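The price of a proper breakfast

Sterstead has five bakeries now. When I moved to the town it had one, and that one shut at noon on Wednesdays. The newest arrival, Bruster, sells a sourdough loaf that costs more than my bus fare to the city and back, and on Saturday mornings people stand outside for it in the rain.

I like bread, and I have no quarrel with anyone who gets up at three in the morning to make it. What I doubt is the story that comes with the loaf. Real bread is going to save the high street, we keep hearing. It will bring people back to the shops, mend our stomachs and teach our children where food comes from. That is a lot to ask of flour and water.

Usha Amin has run the hardware shop opposite Bruster for 15 years. Has the queue done her any good? "They buy the bread and go back to the car," she said. "One chap came in to ask if I had change for the meter." The shoe repairer next door told me much the same, in stronger words.

Bruster's owner, Yakubu Okeke, takes a kinder view, as he would. He says it takes time for a street to turn round and that a full shop is better than a boarded one. I can't argue with the second part. He also admits that most of his money comes from coffee, which rather spoils the talk of a bread revival.

Then there is the word "artisan", which by now can be stuck on anything with a crust. I bought a bag of artisan rolls from a petrol station in August. They tasted of the bag.

The claims made for children are the ones I find hardest to swallow. Fathima Akanda teaches the reception class at a primary school on the edge of town, and she has sat through more healthy eating schemes than she cares to list. Her pupils know perfectly well what a croissant is. Most of them have been selling one another toy ones since nursery, at prices Bruster might envy. What they don't know is why their packed lunch is being inspected.
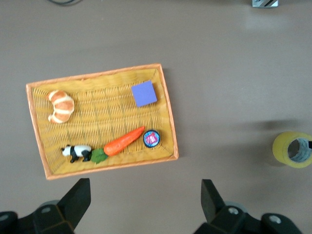
What the loaf costs at home

Supporters say you can always bake your own. I tried it for a month. Flour was cheap enough, but the oven was on for the best part of an hour each time, and my first 3 loaves went to the birds, who left most of it. By the end I had something I would give to a guest, provided the guest was family.

Chibuzor Garba drives a night bus and has two boys at school. He buys sliced white from the supermarket, freezes half and thinks no more about it. "If they have toast before they go out, I've done my job," he told me. I have read plenty of columns that would put him right. I don't think he needs it.

I went back to Bruster last Saturday and joined the queue. It moved slowly. The woman ahead of me bought two loaves and a bun, and drove off. I had the sourdough, and it was very good. I ate it with margarine.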